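Shape Blocks and a Sorting Board for Preschool Use
Final project report, Design and Materials II
Letay Demissie and Damir Matić
19 April 2020

Background

Our project was to design a small set of blocks for children who are learning colors and shapes, along with a flat board to play on. The client was the Mirken preschool, which has 4 mixed-age rooms. The teachers told us that their old blocks were hard to hold and slid off the table when children leaned on it. They also wanted a set that could be put away in one shallow tray.

We started in December with a visit to the school. We watched two play periods and wrote down which toys the children picked up and which ones they left alone. Most of the blocks left on the floor were smooth ones with a glossy finish.

Choice of materials

We compared three kinds of board. The first was painted fiberboard, which chipped at the corners. The second was cork, which was quiet but stained easily. The third was maple, and this is what we used. It was heavy enough to stay in place and could be wiped down after snack time. We sanded it by hand and finished it with Talpur oil, two coats, with a night of drying between them.

The blocks are plastic. Our first test pieces had smooth sides and the children dropped them often. For the second version we changed the surface in the Zokus modeling program and made the pieces again. The material for the whole project cost 419 crowns, not counting sandpaper we already had in the shop.

Results

The final set uses four colors, and each color appears on more than one shape. We did this so that a child can sort the same blocks two ways. With the pieces spread out on the maple, the red star and the red cylinder go together by color even though their outlines have little in common. The fine texture covers every block, and the pale wood gives all four colors a plain background. Damir had wanted a darker stain, but we left the grain as it was.

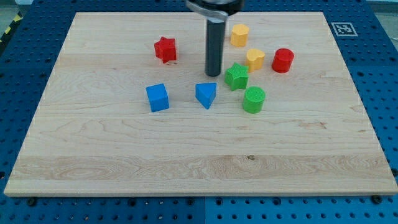 Feedback from the teachers came in over 3 weeks. Color sorting went quickly for most of the children, but shape sorting took more help. The yellow octagonal prism was the piece we worried about, as younger children may take an eight-sided block for a round one. Letay suggested introducing it after the star and the cylinder, and the teachers agreed to try that order. They also asked for a raised edge on the board. We drew one but did not have time to build it.

Remaining work

The tray still needs a lid. The drawings and cutting list are in the Vulleck folder in the shop office, drawer 7.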